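Search this site Search Advanced search

We use cookies to remember your reading settings. Accept Manage choices

Posted in July by the Trindley Workroom Papers desk

4. Covering the work surface

4.1 Why the covering was studied

The earlier sections dealt with the height of the table and with the lighting. This section deals with what lies on top of it. In small-parts work the covering gets little attention. Most of the sites we contacted had chosen theirs by habit, and several could not say when it had last been changed. Yet the covering affects how easily a part is found, how far it slides when touched, and how much noise the work makes.

We compared three kinds of surface: bare tabletop, a light cloth, and a dark cloth. The parts were metal plates, rings, washers and short spacers, all of the kind handled at the Kestby site during normal sorting. In total 2,119 placements were logged over the study period. A placement was counted when a part was set down flat and left alone long enough for its position to be marked.

4.2 Laying the cloth

The cloth was laid in one piece over the whole working area and was large enough to reach past the places where parts were set down. It was smoothed by hand from the center outward. We did not iron it or pin it. An early trial with clips along the sides gave a flatter surface, but the clips got in the way of trays and were dropped from the method.

A cloth laid this way keeps some creases. We sorted them into two groups. Faint wrinkles, which can be seen but hardly felt, made no difference to the placements. Raised folds did: a thin washer set across a fold tips to one side and may shift when the next part is put down beside it. Of the placements on cloth, 354 were marked as touching a raised fold, and these are treated separately in Section 5. The cloth was smoothed again at the start of each session and after every 15 parts.

4.3 Color and outline

Dark cloth was preferred for silver-colored parts. The outer edge of a brushed metal plate stands out clearly against charcoal or black, and the opening in a ring or a plate with a center hole reads as a solid dark shape, which helps a sorter tell it from a plain disk. On the light cloth the same parts were harder to pick out, mainly where the edge was bright.

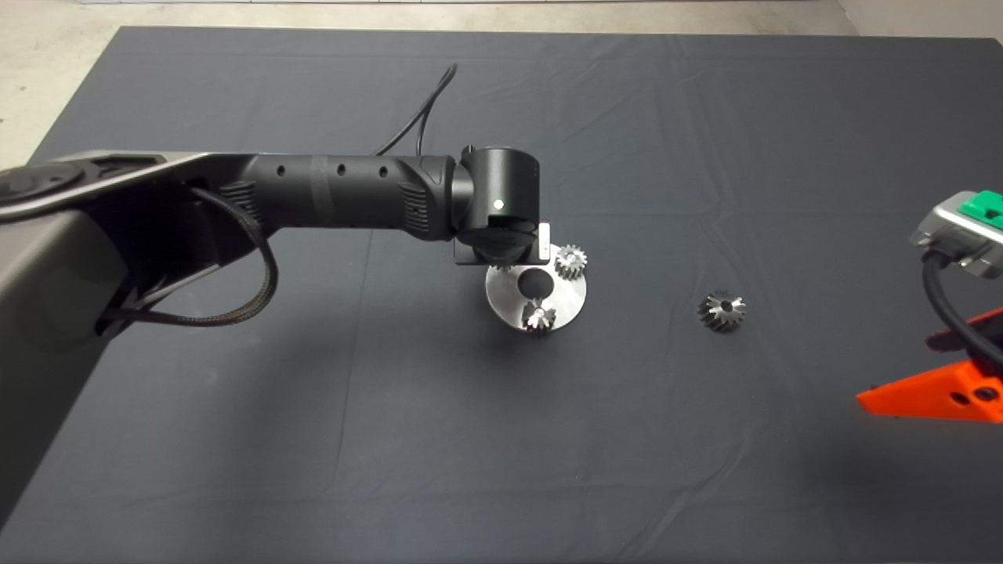
The reverse holds for blackened or oiled parts, which tend to get lost on a dark ground. Kestby handles few of these, and we did not try to find one color that would serve for everything. A site with a mixed stock would probably do better with two cloths, changed over between batches. A mid-gray was suggested to us as a compromise, but the single sample we obtained from Cendix was too small to cover the table and was left out of the comparison.

Floor color matters less than we had expected. A pale floor beyond the edge of a dark cloth makes the boundary of the work area plain, and sorters told us they liked this. It did not change how well they found parts that were already on the cloth.

4.4 Sliding and sound

On the bare tabletop a flat plate could be moved a good distance by a light knock. On either cloth it stayed closer to where it had been put. The cost is that a flat part is a little harder to pick up, as the cloth gives slightly under the fingers and there is no hard surface to slide the part along. Sorters who were used to dragging a plate to the table edge and lifting it from there had to change their method. Most gripped the rim, and with ringed parts some hooked a fingertip into the hole.

The cloth also cut the sharp sound of metal being set down. We took no sound readings. All eight sorters mentioned it without being asked, and two said it was the main reason they would keep the cloth — the difference was clearest late in the shift.

4.5 Care and wear

Metal dust and lint collect on a dark cloth and show quickly. Each cloth was shaken out at the end of the session and washed when the dust could no longer be brushed off. The Swai cloths held their color through the study. The light ones stained early, and by the final weeks the marks were dark enough to be mistaken for small parts at a glance. Those sessions were kept in the results but are flagged in the tables that follow.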